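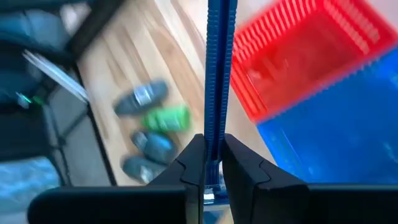 Do I need the Vondon drawer organizer set?
Probably not. It costs 49 dollars and sorts what a shoebox sorts. Long, narrow things are the usual excuse, and a blue plastic one like this will lie happily in any tray you already own.

Does labeling everything help?
I doubt it. Raquel Amaral labeled 15 drawers in October and still asks where the tape is.

What about the Sestau app?
It wants you to log each item you own. I quit after four.

So what do you suggest?
Own less. Put back what you use.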